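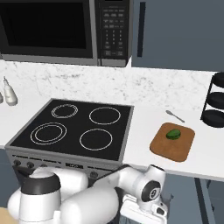

I. Wokard

Est-ce que les robots savent déjà faire la cuisine ?

Dans beaucoup de films, un robot prépare le repas, fait la vaisselle et passe encore l'aspirateur avant le soir. Alors les enfants me demandent souvent : pourquoi est-ce que nous n'avons pas un tel robot à la maison ? Je vais essayer de répondre avec des mots simples.

Commençons par une cuisine. Une planche à découper est posée sur le plan de travail, avec un petit légume vert dessus. Peut-être un avocat, peut-être un morceau de concombre. Toi, tu peux hésiter une seconde, puis tu le prends dans la main et tu sais. Un bras robotisé, comme le bras blanc qui passe devant la cuisinière, doit répondre à beaucoup de questions avant de toucher le légume. Où commence le légume et où finit la planche ? Est-ce que c'est dur ou mou ? Est-ce que ça roule ?

Une cuisine qui n'existe pas

As-tu remarqué que cette cuisine n'est pas une vraie cuisine ? Elle est calculée par un ordinateur, un peu comme le décor d'un jeu vidéo. On appelle cela une simulation. Le marbre, les plaques noires, le four à micro-ondes, le bras lui-même : tout est dessiné.

Dans une simulation, un robot peut se tromper autant qu'il veut. S'il laisse tomber une bouteille, il n'y a pas de verre par terre et personne ne se coupe. On appuie sur un bouton et la bouteille est de nouveau debout. L'ordinateur peut aussi changer la place des objets à chaque essai. Au club de sciences de Varkinlow, nous avons demandé à un petit programme de pousser une boîte jusqu'à une ligne. Il a fallu 402 essais avant une première réussite. Les enfants du club ont trouvé cela très long, mais l'ordinateur ne s'ennuie pas.

Il y a quand même un problème. La simulation ressemble au monde, mais elle l'imite mal quelquefois. Une vraie tomate s'écrase un peu sous les doigts. Une vraie éponge est lourde quand elle est pleine d'eau. Un robot qui a bien appris dans l'ordinateur peut donc être très maladroit dans une cuisine véritable.

Pourquoi une main est difficile à remplacer

Ta main a cinq doigts, et ta peau sent la chaleur, le froid et la pression. Beaucoup de robots ont seulement une pince avec 2 doigts. Avec une pince, on peut prendre une tasse ou un cube. Mais pense à un petit couteau à beurre qui est couché à plat sur la table. Comment glisser un doigt dessous ? Toi, tu le fais avec l'ongle, sans réfléchir. Pour la pince, c'est un exercice sérieux.

Les boutons sont aussi une difficulté. Pour allumer une plaque, il faut choisir le bon bouton, le tourner dans le bon sens et s'arrêter au bon moment. Et chaque cuisinière est différente ! Si tu vas chez ta grand-mère, tu comprends vite comment marche la sienne. Le robot, lui, doit parfois presque tout recommencer.

Alors, que savent-ils faire aujourd'hui ?

Certaines machines font très bien une seule chose. Le lave-vaisselle lave, le robot aspirateur roule sur le sol et ramasse la poussière. Dans les usines, des bras déplacent des pièces toute la journée, parce que les pièces arrivent toujours au même endroit. À la maison, rien n'est toujours au même endroit. Le chat dort sur la chaise, quelqu'un a oublié son sac devant la porte.

Dans les laboratoires, des robots arrivent à plier une serviette ou à ouvrir un tiroir. Souvent ils sont lents, et une personne reste à côté pour les arrêter si c'est nécessaire. Ma réponse est donc : des morceaux de travail, oui. Un repas entier, dans n'importe quelle cuisine et sans aide, pas encore.

Une expérience à faire chez toi

Mets des moufles épaisses. Demande à un ami de poser sur la table une cuillère, une pomme, une pièce de monnaie et une feuille de papier, donc 4 objets. Essaie de les mettre dans un bol, d'abord les yeux ouverts, ensuite les yeux fermés pendant que ton ami te guide avec la voix. Il peut dire seulement « gauche », « droite », « devant », « derrière », « ferme » et « ouvre ».

Quel objet était le plus pénible ? Chez nous, c'était la pièce de monnaie.

Petits mots à retenir

Simulation : un monde calculé par l'ordinateur, où l'on peut faire des essais.
Pince : la partie au bout du bras, qui attrape les objets.
Articulation : l'endroit où le bras se plie, comme ton coude ou ton poignet.

Fiche pour les lecteurs à partir de 11 ans, ou plus jeunes avec un adulte. Mise en ligne le 20 septembre 2022.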